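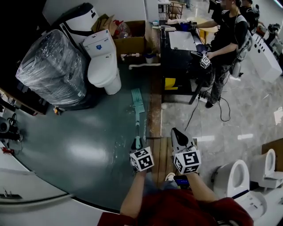
Unik Support wrote that streaks on a mixed floor are nearly always leftover product, and that we should stop adding cleaner until we knew which of the three surfaces was holding it. They asked for the area, the dilution we use and the order we mop in.

Ticket: dull film on showroom floor after mopping
Site: Ahuja showroom, ground floor, bathroom fixtures side
Opened: 10/12/21
Status: closed

Reply to support. The area is about 300 square feet. Glossy epoxy on one side, a strip of wood planks through the middle, marble-pattern tile on the other side. Product is Hemudum floor cleaner, one capful per bucket. We start on the epoxy, cross the planks and finish on the tile. The film shows worst on the tile under the ceiling lights, and you can write in it with a finger. The planks feel tacky near the stairs. The epoxy looks fine until you get down low.

Problem goes back to September, when the old bucket cracked and was replaced. Same mop, same cleaner.

Support asked for the size of both buckets. Old one held 17 liters. New one is smaller, and we never changed the capful. They also asked us to wipe one tile with plain water and a white cloth. Cloth came up gray and slick. Same test on a plank, same result.

Steps given:
- Rinse the mop head in clean water until no suds come out.
- Go over the tile twice with plain water, changing the bucket between passes.
- On the planks, wring the mop hard. Damp only, no standing water.
- Do the epoxy last.
- Going forward, 4 ml of cleaner per liter, measured, no capfuls.

Update. Tile is clear after the second pass. Planks still tacky along the edge where they meet the epoxy. We had been mopping around the stock on that side and the dirty water was getting pushed up against it and left there.
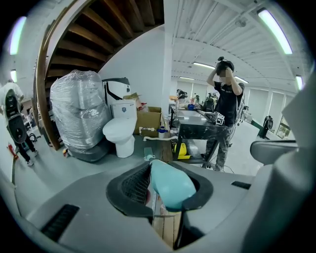

Attachment 2: epoxy side, with the wrapped unit, toilet and open carton on the floor.

Support said to move anything light before mopping and to do the strip around the heavy pieces by hand with a cloth. Loose pipe and tubs go on a shelf first. Leave the stretch film on, but check that it isn't trapping water at the bottom.

Did this. The edge took 200 ml of white vinegar in a full bucket, then a plain rinse. The vinegar was for the epoxy and planks only, kept off the tile. Tackiness gone the next morning. A Zamari measuring cup now hangs by the sink with a line marked on it.

Closed by site. Reopen if the film comes back.

Unik Support | Contact us | Terms | Back to top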